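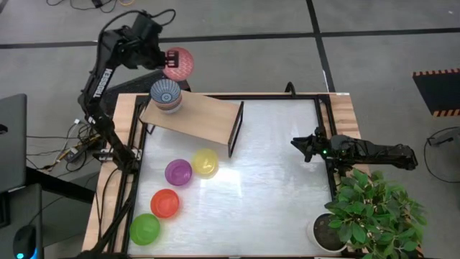 3.2 Notice Collection and Coding

The corpus consists of death notices posted on the websites of funeral homes in two towns, Clatstead and Velen. Notices were eligible if they named a single deceased adult, ran to at least 40 words, and were still open to public reading on 25/11/2023, when collection closed. Notices for infants were left out, as were joint notices for couples, which divide their space between two lives and cannot be coded on the same scale. The final set held 300 notices.

Each notice was split into moves, following the usual practice in genre studies. A move is a stretch of text that does one job for the reader, such as announcing the death, listing survivors, or giving the time of the service. The coding scheme has 7 moves: announcement, birth and parentage, working life, military or civic service, character, survivors, and arrangements. A sentence that did two jobs was divided at the clause boundary. Where no boundary could be found, the sentence was assigned to the move that opened it.

Coding was carried out by the author and by Ilham Simanjuntak. Both coders worked through a shared training set of 100 notices and then coded the remaining notices separately. Most disagreements in the training set concerned the line between character and working life. A sentence such as "she never turned a customer away" can be read either way. The rule adopted was to code these sentences as working life when a job, employer, or place of work appeared in the same sentence, and as character in all other cases.

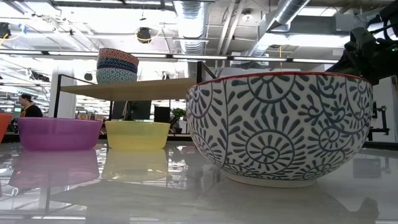 Survivor lists needed separate treatment. Many were long enough to outweigh the rest of the notice, and a simple word count would have made family the main topic of nearly every text. Names in these lists were therefore replaced with a single token per person before move length was measured. Terms of kinship were kept, including those for stepchildren and former spouses. Pets named among the survivors were kept under the same rule.

The text was stored and tagged in Tundeo, with one file per notice. Guest book entries were saved to a separate folder and are not analyzed in this section. Their timing is treated in Section 5, where Figure 4 plots the date of each entry against the date of the service.

Two limits of the sample should be noted. First, funeral homes differ in how much they edit what families submit, and the published notice does not show which wording came from which source. Second, notices posted in July were less complete than those from other months. One of the Velen sites changed its page layout during that month, and several notices lost their closing paragraphs. These were coded as they stood, with the arrangements move marked as missing.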